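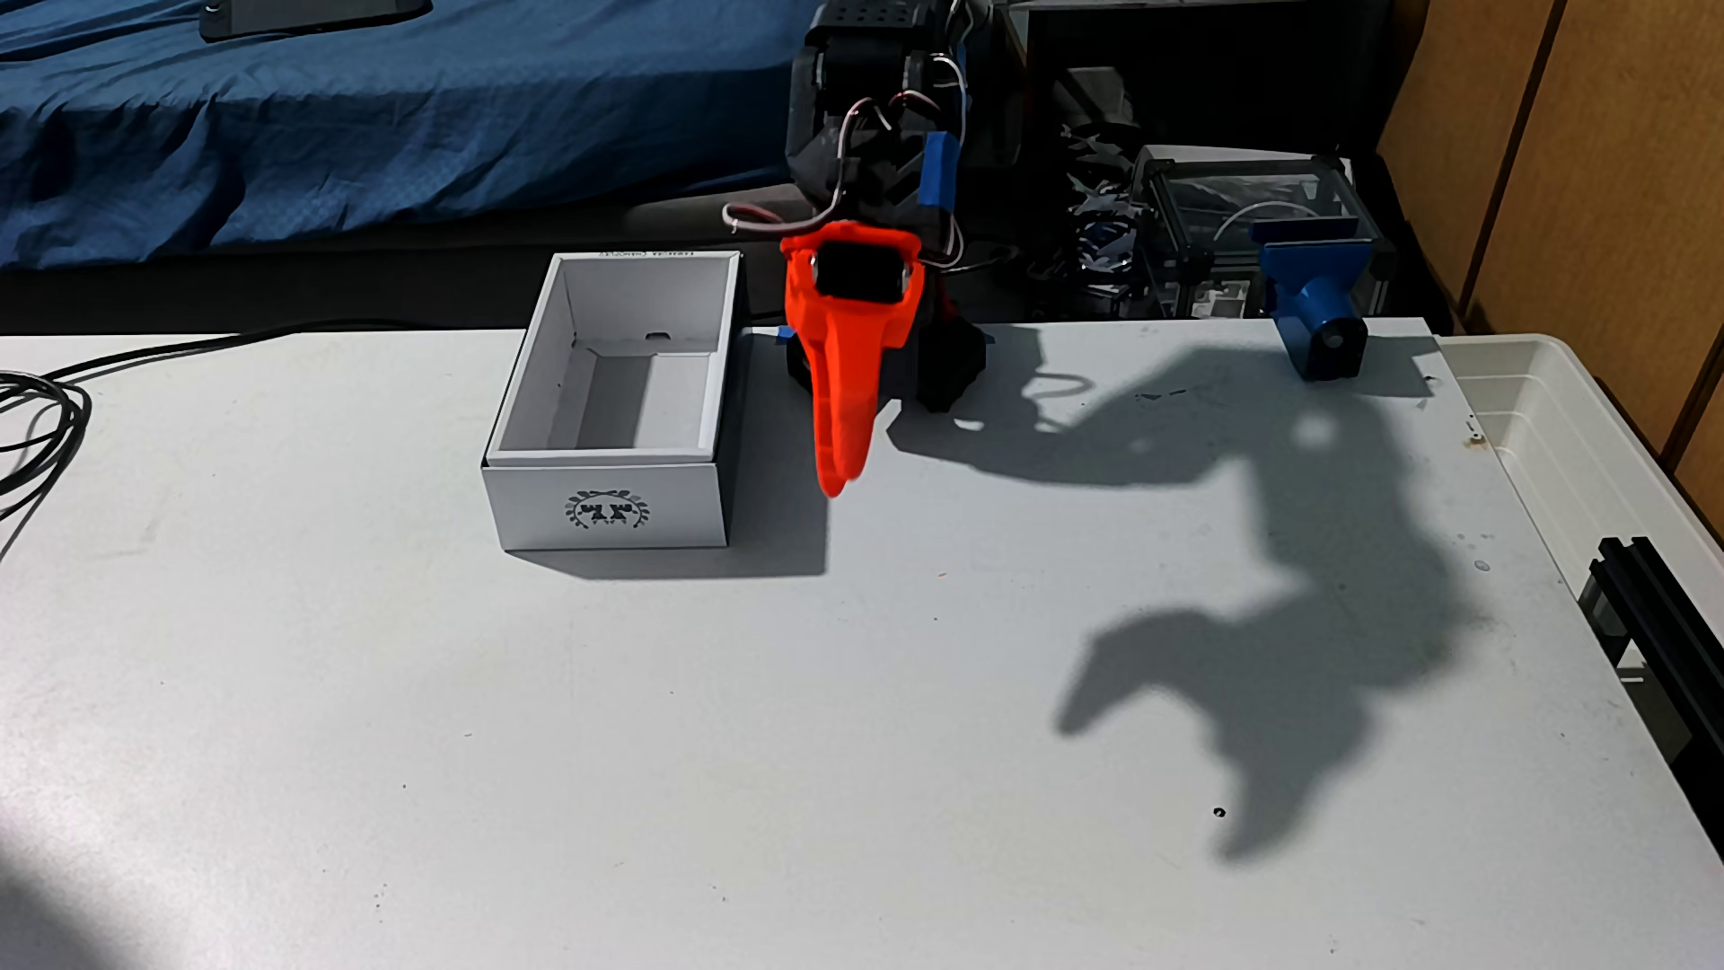

2 min read

The box came with a pair of candle holders from Kornley, and Ye-rin Chae has had it longer than she had the candle holders.

It is a plain white cardboard tray, open at the top, with a black wreath emblem on the front and a small notch in the back wall. Since August it has lived on her work table, where it collects whatever would otherwise end up in her pockets: keys, receipts, the spare bike light.

"I kept meaning to recycle it," she says. "Then I'd need somewhere to put something."

Hye-jin Han, who runs the homewares shop Morkard, hears this a lot. She sells trays in timber and enamel, and some of her regulars still go home and use a box.

Her advice is to let them. A box with low sides is easy to see into, and a white one on a white table doesn't add to the clutter. She suggests one box per surface, emptied every 12 days or so - more often if there's mail in it.

Cardboard does have limits. Keep it away from the kettle and don't stand a pot plant in it. When the corners go soft, put it out with the recycling and start on the next one.

Chae has 2 more under the bed. One of them still has the tissue paper in it.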